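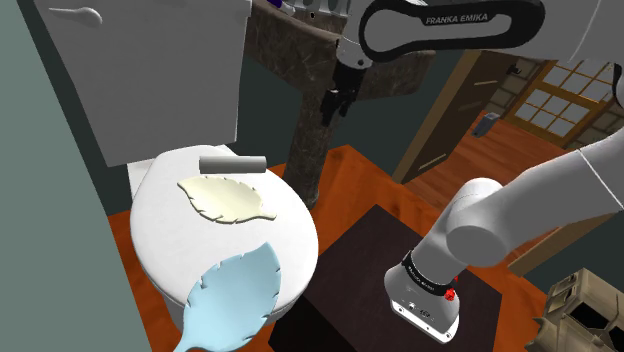 주 정부 내각이 해산된 날, 장관 자리는 그날로 공석이 되는가?

우리 코드북에서는 후임이나 직무대행이 공식 문서에 이름을 올린 날까지 "직무 인계 중"으로 잡고, 그 뒤에도 이름이 없으면 그때부터 공석으로 센다.

인쇄 | 이메일로 보내기

2026년 7월 2일, 내각 개편 코딩 작업 노트

위의 정의를 정하는 데 오전을 다 썼다. 그래도 드디어 정했다! 지난번 노트에 "해산일 = 공석 시작일"이라고 적어 둔 건 이제 무효. 그 줄은 지우지 말고 취소선만 그어 둘 것. 왜 바뀌었는지 나중에 논문 부록에 써야 한다.

발단은 볼렐(Bolell) 주 자료였다. 파이잘 할림이 관보를 읽다가 이상한 걸 찾았다. 주지사가 내각 전원을 해임한다는 성명이 나왔는데, 같은 성명의 끝 문단에 "각 부처 사무차관이 업무를 넘겨받는다"는 문장이 붙어 있다. 기존 규칙대로면 이 부처들은 전부 공석인데, 실제로는 결재권을 가진 사람이 있다. 예산 집행 기록을 보면 서명도 계속 나온다. 그러니까 우리가 공석이라고 부르던 기간 중 꽤 많은 부분이 대행 체제였다는 얘기다. 이거 정말 재미있다. 해산을 발표하는 방식에 따라 행정이 멈추는 정도가 다를 수 있다는 가설을 이제 제대로 건드려 볼 수 있게 됐다.

자료 현황

성명서와 관보를 합쳐 2,000건. 이 중 사람이 두 번 읽은 것이 200건이고, 나머지는 테켁(Tekeck)으로 글자만 뽑아 놓은 상태다. 테켁은 인쇄 상태가 좋은 관보에서는 놀랄 만큼 잘 읽는데, 2단 조판에 표가 끼면 왼쪽 단과 오른쪽 단을 섞어 버린다. 덕분에 농업부 장관이 체육부 예산을 승인한 것으로 나온 문서가 있었다. 표가 있는 문서는 전부 따로 폴더에 빼 두었다. 폴더 이름은 "표_재확인". 제발 이 안에 다른 걸 넣지 말자.

이중 코딩 결과는 소율 씨(반소율)와 야니크가 맞춰 봤다. "해임", "해산", "사임 수리"는 거의 갈리지 않았다. 갈린 건 "개편"이다. 야니크는 장관 두 사람이 자리를 맞바꾸기만 해도 개편으로 넣었고, 소율 씨는 새 얼굴이 한 명이라도 들어와야 개편으로 넣었다. 둘 다 코드북을 충실히 따랐는데 결과가 다르니 코드북 탓이다. 점심 뒤에 에크하르트 디크만까지 끼어서 한참 이야기했다. 에크하르트는 옛날 의회 기록을 오래 다뤄서 그런지 용어 하나하나에 예민하고, 그게 이번엔 큰 도움이 됐다. "자리바꿈"을 별도 코드로 만들자는 안이 그 자리에서 나왔다.

그래서 변동 유형은 이제 6개다.

1 해산 (전원, 한 문서로)
2 개별 해임
3 사임 수리
4 자리바꿈
5 신규 임명
6 부처 통폐합에 따른 소멸

6번은 지금까지 "기타"에 묻혀 있었다. 꺼내 놓고 보니 사례가 생각보다 자주 보인다. 부처를 없애면 장관을 해임한다는 말을 한마디도 쓰지 않고 내보낼 수 있으니, 따로 볼 가치가 충분하다!

소문 기간 변수

이건 뤼디거 헬비히의 오래된 요청이다. 공식 발표 전에 지역 신문에서 개편설이 처음 나온 날을 적고, 거기서 발표일까지를 "소문 기간"으로 두자는 것. 처음엔 나도 시큰둥했다. 정치면 기사라는 게 늘 개편설을 달고 사는데 첫 보도를 어떻게 고르나 싶었다. 그런데 오늘 뤼디거가 기준을 네 줄로 써 왔고, 읽어 보니 된다. 요지는 이렇다. 특정 직위나 특정 인물이 기사에 나와야 한다. 출처가 하나라도 적혀 있어야 한다(익명도 인정). 사설과 칼럼은 뺀다. 그리고 발표 전에 대변인이 부인한 기사가 있으면 부인 날짜를 따로 적는다.

마지막 항목이 특히 좋다. 부인한 다음에 실제로 개편이 이루어진 경우와 부인으로 끝난 경우를 나란히 놓을 수 있다. 물론 끝내 개편이 없었던 소문은 우리 표본에 애초에 잘 안 잡힌다. 성명이 나온 건에서 거꾸로 기사를 찾고 있기 때문이다. 뤼디거도 인정했고, 당장은 기술통계로만 쓰기로 했다. 인과를 말하려면 신문 쪽에서부터 훑는 표본이 따로 필요하다. 할 일 목록 맨 아래에 적어 둔다. 하고 싶다, 시간만 있으면.

스키식스 입력 쪽 문제

스키식스(Skisix)에 새 코드를 올리다가 두 번 튕겼다. 날짜 칸이 비어 있으면 저장이 안 되는데, "직무 인계 중"의 종료일은 모르는 경우가 많다. 야니크가 임시로 종료일 칸에 성명 발표일을 넣자고 했지만 반대했다. 나중에 누가 그걸 진짜 종료일로 읽는다. 대신 "종료일 미상" 체크 칸을 새로 만들고, 체크하면 날짜 없이 저장되도록 야니크가 서식을 고쳤다. 시험 삼아 볼렐 건을 넣어 봤고 저장됐다. 내보내기 파일에서도 빈칸으로 제대로 나온다.

직함 표기도 정리가 필요하다. 같은 자리가 문서마다 "주 정부 비서관", "주 정부 사무총장", "주 총무비서"로 번역되어 있다. 번역자가 달라서 생긴 일이고 누가 틀렸다고 하기 어렵다. 소율 씨가 원어 직함을 기준 열로 두고 한국어는 표시용으로만 쓰는 표를 만들고 있다. 초안을 봤는데 깔끔하다. 각주까지 달려 있어서 읽는 맛이 있다.

리거(Rieger) 쪽 회신

리거 문서고에서 답이 왔다. 우리가 빠졌다고 한 관보 4권은 분실이 아니고 제본소에 가 있다고 한다. 8월에 돌아오면 열람 가능. 스캔은 우리가 직접 해야 하는데 파이잘이 벌써 간다고 손을 들었다. 그 권들에 볼렐의 직전 내각 해산이 들어 있을 가능성이 높아서 다들 기대가 크다. 새 규칙을 처음부터 적용해 볼 수 있는 첫 묶음이기도 하고.

다음에 할 것

- 이미 두 번 읽은 문서는 새 유형으로 다시 코딩. 소율 씨와 야니크, 이번에는 서로 바꿔서.
- 코드북 3장 고쳐 쓰기 (나). "개편"이라는 단어는 본문 설명에만 남기고 코드 이름에서는 뺀다.
- "표_재확인" 폴더는 에크하르트가 먼저 훑어보고, 손으로 칠 것과 다시 돌릴 것을 나눈다.
- 뤼디거의 소문 기준을 부록 초안에 붙이기. 문장은 손대지 말고 그대로.
- 직무대행의 서명이 있는 예산 문서를 어디까지 모을지 정하기. 오늘은 결론을 못 냈다. 파이잘은 전부, 에크하르트는 해산 뒤 첫 문서만.

메모: 대행이 나중에 정식 장관으로 임명되면 한 사람으로 잇는가, 두 번의 재임으로 나누는가? 지금 입력분에는 두 방식이 섞여 있다. 내일 소율 씨에게 물어볼 것.

인쇄 | 이메일로 보내기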